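Unit 6: Seating and turn-taking in small meetings

Reading for this week: the Arkesia packet, pages 30 and 31. Bring your notes on Friday.

1. Head seats
At a long table the end seats draw attention. People in them speak earlier and are asked more questions, even when they hold no special role. If you chair from the end, expect the far corners to go quiet.

2. Facing and side seats
People tend to reply to whoever sits across from them. Neighbors talk too, but in side remarks that never reach the group. Where two people disagree often, seat them on the same side with one person between them.

3. Round tables
A round table has no end seat. It does have a "top" — the place where the chair or the screen is — and speaking turns still bunch up across from it. Past eight people the table gets so wide that talk splits into two or three groups.

4. Going around
The simplest fix is a fixed order. Each person speaks once, and no one replies until the circle is done. Passing is allowed. Start with a different person each time.

5. Written rounds
Give three minutes of silent writing before the talk begins. Read the notes out in mixed order. This takes longer and suits budget or hiring questions best.

Terms to know: head seat, side remark, round, pass, open floor.
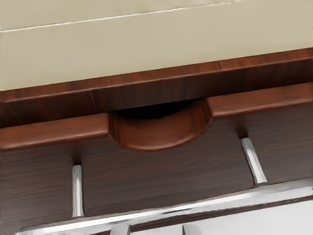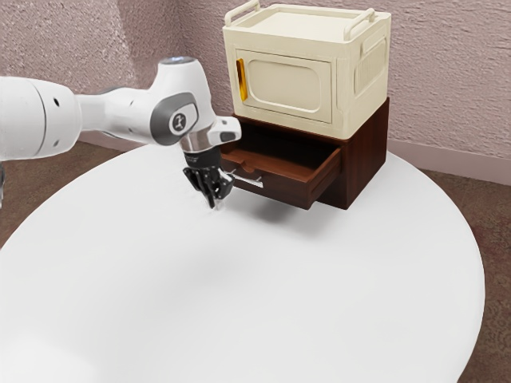
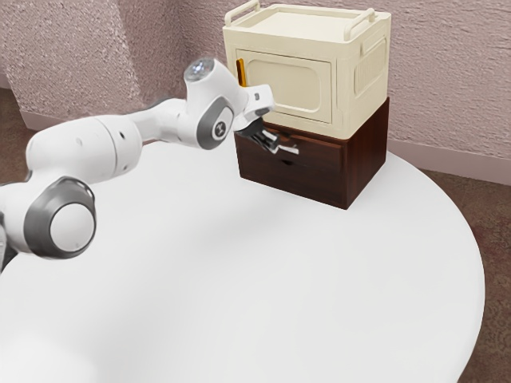
Saimi Kokkonen wrote back after the last session that going around had not worked in her group, where the first speaker set the answer for everyone else, and asked whether the written round should always come first. Use it first when one member outranks the others. Otherwise either order is fine.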